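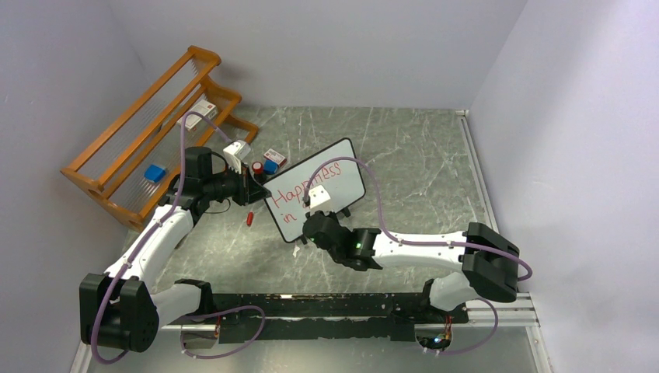
By the Skildale household page
Posted in March

Small Whiteboards: Writing on Them, Cleaning Them and Keeping the Desk Around Them Clear

A small dry-erase board with its own stand is a handy thing to have on a desk or a kitchen counter. It holds the shopping list, the phone message or the line you want to see every morning, and it takes up less room than a pad of paper and a heap of sticky notes. Most of the trouble people have with them comes down to three things: the pen, the cloth and the clutter that piles up around the board. These are the habits that work in our house. None of them cost much.

Clear a space first

Before you write anything, move things back so the board has a clear patch of table on every side. Small boxes, blocks, spare marker caps and bits of crumpled paper all end up under the feet, and then the board rocks while you write. Wipe the table too. Grit under a foot will scratch a polished top, and a dusty surface lets the stand slide.

If you keep a rack or a tiered shelf on the same table, put it behind the board or well off to one side. Boxes go in the rack. Anything left between the rack and the board will get knocked over sooner or later, usually by your sleeve.

Keep only the pens you use next to the board. We had 18 markers in a drawer at one point, and more than half of them were dry. Test each one on scrap paper, throw out the ones that skip, and keep one red, one black and a spare.

Write flat or write standing up

You can do either, but the results differ. With the board lying down, the whole surface is supported and your hand can rest near the line you are writing. Letters come out more even. With the board standing, you can see what you are doing from farther back, but the board tips if you press hard, and the strokes tend to wobble.

For a longer message, lay it down. For one or two words on a board that is already standing, hold the top edge with your free hand and write with the other.

Start with the longest word. A short saying like "Happiness in small things" looks simple until you find the first word has used up the whole line. Write the long word lightly, see how much room is left, and size the rest to match. A board this size holds three lines of writing that can be read from across a room. Four is possible if the words are short.

Begin a little way in from the rim. Ink that gets into the seam between the white surface and the border is hard to get out again, and it leaves a colored line that shows every time you clean the board.

Setting up the stand

Fold-out stands made of thin metal rods are light and pack flat, but they need a bit of care.

1. Open the stand all the way before you put any weight on it. Hold the board by its border and swing the rods out with the other hand. If they stop short, look at the hinge brackets for dried ink or crumbs and clean them with a cotton swab.

2. Push the corner connectors on firmly. Plastic elbows work loose over time, and one loose elbow is enough to make the whole board lean. A board that leans will not stay put while you write near the edge.

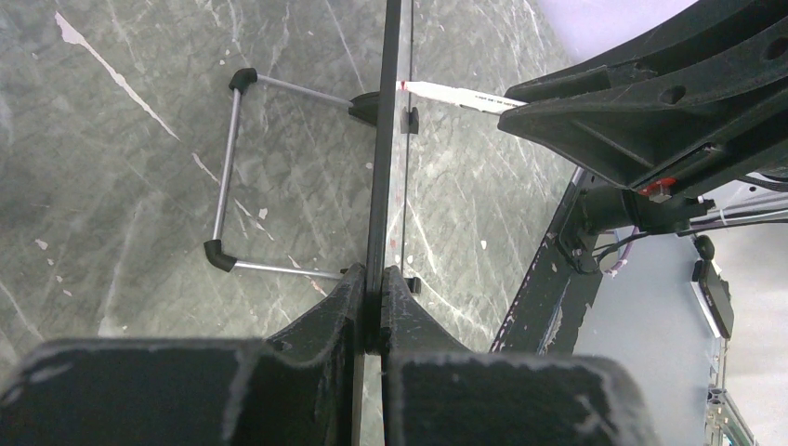
3. Set the feet down together. Lower the board straight onto the table so both front feet land at once, then let the back rods take the weight. Dropping it on one corner is how feet get bent.

4. Press lightly at the top corners. If the board moves, turn it a little and try again. Old tables are seldom level, and a few degrees can be enough. A folded scrap of card under one foot will do until you find something better.

5. Leave room behind. The rods need space to stand out at their full angle. Pushed up against a wall, they fold partway in and the board ends up too upright.

Holding the marker

Hold the pen a fair way back from the tip and let the ink do the work. Pressing hard flattens the felt, and a flattened felt gives you thick, patchy lines from then on. If the tip is already mushroomed, you can pull it out with tweezers on many pens and turn it around. Wear old clothes for this job.

Round letters are where most people lift too early. An "o" that does not quite close reads as a "c" from the other side of the kitchen. Slow down over the last part of the curve and bring the tip back to where it started.
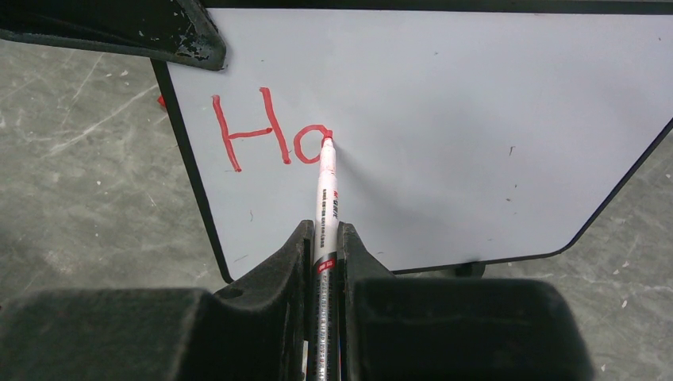
Capitals are easier if you draw both uprights first and put the crossbar in last. Keep the small letters sitting on the same line as the capital. If they drift down as you go, put a strip of low-tack tape across the board and write along its top edge, then peel it off when the ink has dried.

Store markers lying down. Stood on end with the tip up, the ink settles at the wrong end and the pen seems to have run out when there is plenty left in it. If you have one like that, cap it tightly and leave it tip down overnight before you give up on it.

Cleaning

Wipe with a dry cloth first. Microfiber is good — an old cotton sock is nearly as good. Do this within a day or two and the ink should come away without any cleaner at all. On Sunday we wipe ours completely clean, whether it needs it or not, and start the week with a bare board.

For red ink, expect some pink. Red leaves a faint smudge more often than black does. A cloth dampened with a little rubbing alcohol will usually lift it. Work from the outside in so you do not spread the color, and dry the surface before you write again.

For old marks, write over them with a fresh dry-erase marker and wipe while the new ink is still wet. It softens the old ink and both come off together. You may have to do it twice.

Do not use scouring powder, steel wool or the rough side of a sponge. They dull the gloss, and after that every mark sticks.

Clean the rim as well. A black border hides ink, but it comes off on your fingers and then goes back onto the white part. Run the damp cloth all the way around, then go over the clips and feet.

Gray specks that will not wipe away are sometimes stuck-on dust and sometimes small pits in the coating. Try a fingernail through the cloth. If the speck stays, leave it alone.

Putting it away

Fold the rods in before you carry the board anywhere. Slide it upright between books or into the slot of a rack, with the white side facing something soft. Do not stack boxes on it. A board that has bowed in the middle will never sit flat again, and the marker will skip over the low spots.

Put the cap back on the marker until it clicks, check the table for paper scraps, and wipe up any ink on the tabletop the same day. Stone and stone-look tops generally come clean with the same alcohol cloth, but try a hidden corner first.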